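**Two-handed handover of soft objects: how are you scoring it?**

**breris_bench**

Second-year project group, module on bimanual manipulation. We are recording demonstrations with a pair of hand-held grippers and training a small policy on them afterwards. The task is a mid-air handover: left gripper picks up a plush toy, right gripper takes it, left releases. Target is 200 demonstrations before the end of July. We have 135.

The rigid objects (mug, tape roll) gave us no trouble. The plush toys are a different matter. The left jaws compress the body, the stuffing moves to either side, and the part the right gripper was going for has changed shape by the time it gets there. Of the plush demonstrations, 18 have been marked as failed by one of us and as passed by another, so the labels are no use until we agree on a rule.

Current setup:

- two-finger grippers, black fingers with cutouts, blue rubber pads on the inner faces
- toy starts in any orientation, upside down included
- no fixed grasp point for either hand
- operator stands, table in front

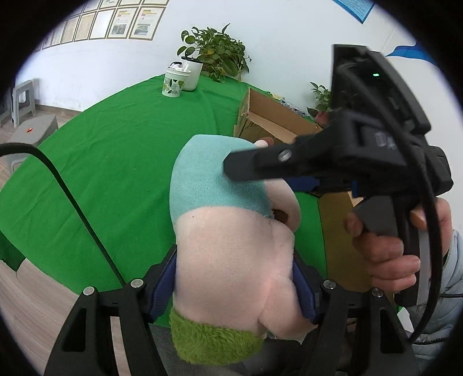
The rule as written says the handover counts if "the second gripper has control of the object before the first one opens". Half the group reads "control" as both pads in contact. The other half reads it as the toy not dropping. I would like to hear what other groups have used.

**narkura**

We used the second reading last year and regretted it. A toy can hang from one jaw by a bit of loose fabric and not drop. The policy learned to snag instead of grasp. It scored well on our sheet and badly in the demo.

Require both pads in contact, and a hold of 2 seconds after the first gripper opens. Anything else is a fail.

**clistis_k**

Disagree with the hold time. A fixed hold puts a pause in every demonstration and the policy will learn the pause. We had one that stopped dead after each handover. If you want to check that the grasp is stable, move the object afterwards. Lift it or place it in a box. If it survives the movement, it was a grasp.

**narkura**

You can trim the pause out before training.

**clistis_k**

You can, if everyone trims at the same point. Ours didn't. Three people trimmed and we had three different end states.

**yip_mech**

Separate question for the OP. Are you fixing how hard the operator squeezes? With a trigger gripper and a soft toy you get anything from a light touch to fully closed, and the jaw width at grasp will be all over the place. Plot it per operator. If you see one cluster for each person, your labelling argument is the smaller problem.

**breris_bench**

Not fixed. Operators were told to "grip firmly". I have plotted jaw width at the moment of handover and yes, there are two clusters. One operator closes nearly all the way every time.

On the scoring, I am leaning towards clistis_k's version with a placement step, since the module brief asks for a placement at the end anyway. It would mean re-recording the early ones, which stop at the handover.

**yip_mech**

Don't throw the early ones out. Keep them as a separate set and train with and without. It costs you one extra run and gives you a table for the report.

On squeeze: pick a target width for each toy, have both operators practise to it, then record. A strip of tape on the trigger as a stop works well enough. Ours peeled off now and then but it held for a session.

**narkura**

Still think pad contact should be in the rule, placement step or not. You can carry a toy to a box by a loose bit of fabric as well.

**clistis_k**

Fair. Both pads in contact, then placement. No hold.

**narkura**

I can live with that.

**breris_bench**

Draft wording for our sheet:

> Pass: both pads of the receiving gripper touch the object before the first gripper opens, and the object is then placed in the box without a drop or regrasp. Otherwise fail. One label per demonstration, agreed by two people from the recording.

The 18 disputed ones will be relabelled on pad contact only and kept in the handover-only set. The remaining 65 will be recorded with the placement step and the trigger stop.

**yip_mech**

"Regrasp" needs a definition. Does closing tighter without opening count?

**breris_bench**

No. Opening counts, closing further doesn't. I'll add that line.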